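Chapter 6
What Surveys Can and Cannot Tell Us

In this chapter
Who answers, and who doesn't
How the wording of a question shapes the reply
The gap between what people say and what they do
Reading a margin of error
Key terms: sample, population, nonresponse, leading question, self-report, sampling frame

In January the town council of Zirkville mailed a one-page survey to 2,000 households. It wanted to know whether residents would support closing Main Street to cars on market days. Of those forms, 414 came back. The council's newsletter then announced that "Zirkville says yes," and the plan moved ahead on the strength of that headline.

Did Zirkville say yes? We have no idea, and neither did the council. What we know is that most of the people who took the trouble to fill in a form and walk it to a mailbox liked the plan. The other 1,586 households said nothing at all. They may have loved the idea. They may have hated it and assumed nothing would come of it. They may have thrown the envelope out with the grocery flyers. A result that leaves out nearly four households in five should have been reported in a very small voice.

This chapter is about surveys, and you should know from the start that its authors don't trust them much. We use them all the same. There are things about people that can't be learned any other way, and a careful survey is better than a guess. But a great many surveys are not careful, and the careless ones get printed in the same type, with the same charts, as the good ones. By the end of the chapter you should be able to tell some of them apart.

6.1 Who answered?

The first question to ask about any survey is where the names came from. The list from which a sample is drawn is called the sampling frame, and it is almost never the same as the population the survey claims to describe. Zirkville used its water billing list. That sounds complete, until you remember that renters in many apartment buildings never see a water bill. The landlord does. So the landlord, who may live two counties away, got a form about Main Street, and the family living over the bakery got none.

The second question is who on the list replied. People with strong feelings answer surveys. So do people with time on their hands. A parent working two jobs is less likely to, and so is anyone who finds official mail hard to read. This is called nonresponse, and a bigger mailing does not cure it. If the same kinds of people stay silent, sending twice as many forms gets you twice as many replies from the same kinds of people who replied before.

Survey firms know this and will tell you that they "weight" their results. Weighting means counting some answers more heavily to make up for groups that are missing. If young renters are scarce in the replies, each young renter who did reply is made to stand for several others. Sometimes this works well. It rests, though, on the belief that the young renters who answered think like the ones who didn't, and that belief is usually the very thing in doubt.

6.2 What were they asked?

Consider two versions of one question.

Version one: Do you support making Main Street safer for families by closing it to cars on market days?

Version two: Do you support closing Main Street to cars on market days, which would send traffic onto Toom Road?

Neither is a lie. Each one leans. A question that pushes the reader toward a reply is a leading question, and the push is often hard to see if you happen to agree with it. Students who can spot a slanted question on a subject they dislike will often pass straight over one on a subject they care about. Teachers do it too.

Order matters as well. Ask people whether they worry about traffic accidents, then ask about the street closing, and you may get a warmer reply than if you had asked about parking first.

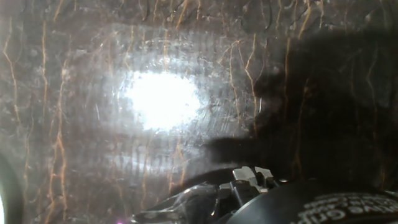
Then there is the trouble with self-report, which means asking people to describe their own behavior. Birgit Kuhlmann ran a small study at the public library in Jirnier in which 756 cardholders were asked how many books they had borrowed in the past year. She then compared their answers with the checkout records. Most people had claimed more books than they had taken out. A few had claimed fewer, and when she spoke with them it emerged that they were thinking only of novels.

Kuhlmann did not conclude that her readers were dishonest, and we wouldn't either. Memory is poor at counting ordinary events, and people tend to round toward the person they would like to be. But a newspaper that had only the first set of numbers would have run a cheerful story about a town of great readers.

Before you read on

Find a survey result in a newspaper, on a package, or in an advertisement. Write down the following, and leave a blank wherever the source doesn't say.

Who paid for the survey
How many people were asked
How many people answered
The exact wording of the question
How the people were chosen

Keep the sheet. You will need it again in Section 6.4, where we take up the margin of error and what it leaves out.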